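Robots and Everyday Work
Handout 2: Can a machine do the chores yet?
Revised 8/15/20

Read this before the second meeting. Bring the worksheet from Handout 1 with your chore list filled in. If your list says "clean the kitchen," break it up. That is a whole afternoon of different jobs, and we can't discuss it as one.

1. Where we left off

Last time we watched the Plaka demonstration reel. Most of you came away impressed, and a few of you wrote that the kitchen problem looked close to solved. I want to slow that down. The reel shows a robot opening a cabinet, taking out a cup and setting it on a counter. What it leaves out is how many tries went into the one we saw, who set up the room, and whether the cup had been put back in the same spot each time.

Keep three words apart in your notes. A demo is one run somebody chose to show you. A trial is a run that counts whether it goes well or badly. A deployment is a machine working in a place where the people who built it have gone home. Press coverage slides between these, sometimes in one paragraph.

2. Opening a door

Take the first thing on nearly every chore list, which is getting at the stuff you need. Plates, pans, detergent and tools are all behind a door or in a drawer. A four-year-old can open one with a full hand and half an eye on something else.

For a machine the job splits up. It has to find the handle, decide where to take hold, close its fingers without knocking the handle or pinching the panel, and then pull along a path set by hinges it can't see. Pull straight back on a hinged door and you are soon fighting the hinge. Pull a drawer in an arc and it jams.

Handles are also nasty to look at. Polished metal takes on the color of whatever is next to it, and a bright streak down the middle of a bar can read as an edge. Depth sensors that do fine on a matte wall can return holes or nonsense on a shiny curve. Wood grain adds plenty of lines that mean nothing.
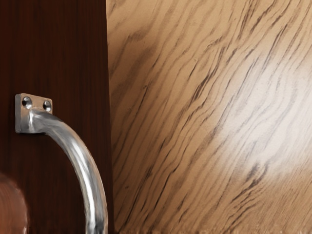 The usual answer to all this is practice in simulation. You build the door in software, run the robot against it overnight, and change the lighting and the wood pattern and the handle shape as often as you like. It's cheap and nothing breaks. I have no quarrel with it as a way to train. My quarrel is with reporting the simulated score as if it were the answer to the question in the title of this handout.

3. A worked case: the Gasten runs

Our class example is the Gasten cabinet task. The task sheet is short: start facing a closed door, grasp the handle, open it wide enough to reach in, let go. The group made 700 simulated attempts and counted 423 as successes. That comes to 60.4 percent.

Before you decide whether that is good, ask what a miss costs. If your dishwasher door opened six times out of ten you would call for service. Then ask what "success" meant. In these runs the door only had to reach the set angle at some point. A robot that slammed it open and lost its grip still scored.

They followed up with 200 attempts on a physical cabinet and published a video but no count. I would like to see the count. Until then I treat the second set as unknown — please don't write "it also worked on real hardware" in your papers.

4. The shop floor

Someone will say that factories solved this long ago. Partly true. Factories solved it by taking away the surprises: the part arrives in a fixture, the same way up, under the same lamp, and a fence keeps people out. Look at the Tarawneh line in your reading packet. The arm does one move all shift and does it well. Now read the page on changeovers, and note how much of the work there is still done by people with wrenches.

Your kitchen has no fixture. You could redesign it for the robot, with standard handles and nothing on the counters, and the Goltis proposal says more or less that. I'd ask who pays for the new cabinets.

5. What I'd accept as evidence

Every attempt reported, misses included. Doors the machine hasn't met before, in rooms its builders didn't arrange. A written rule for success, fixed ahead of the runs. The number of times a person stepped in. And how long it took — a door that takes four minutes is a different product from one that takes four seconds.

I could be wrong about the pace of this. Grasping has improved a good deal, and some of the warehouse picking results hold up under a hard look. Chores in a lived-in house are another matter, and I haven't seen the trials.

For next time

Pick one chore from your list and write the success rule for it, one page at most. Trade with a neighbor and try to find a run that meets the rule but leaves the job undone. Reread the Gasten task sheet and do the same to that.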